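Print this page | E-mail this page

Section 4: Setting up the parish rota for Sunday readers

Getting the rota running in Steltau is a lovely moment – every reader, intercessor and chalice assistant in one place at last! Set aside 30 minutes and have your service times to hand.

1. Sign in and choose Ministries, then New Rota.

2. Type the name of your church. If your parish has more than one building, as at Kendcombe, add each of them now and tick Shared Readers.

3. Enter your regular services. Leave the Great Festivals box empty for the moment (see step 6).

4. Add your readers, or import them from a spreadsheet. Steltau takes up to 1,260 names, so even a large team ministry will fit with room to spare.

Caution: importing a second time replaces the first list. Save a copy beforehand.

5. Set the Rest Gap. We love this one! A gap of four weeks means no reader is asked again until four weeks have passed, and people really do notice the difference. 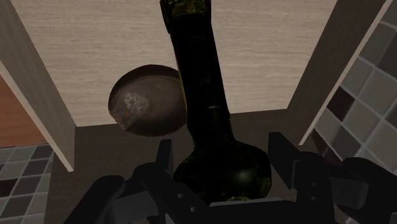 6. Open Great Festivals and put in Easter, Pentecost, Christmas and your patronal feast. Easter moves, so check the date Steltau offers, especially when it falls in April.

7. Press Build Rota. Amber squares are services still short of a reader – click one to see who is free.

Note: readings follow the lectionary you picked in Section 2. Changing it later won't disturb the names.

8. Choose Publish.

E-mail this page | Print this page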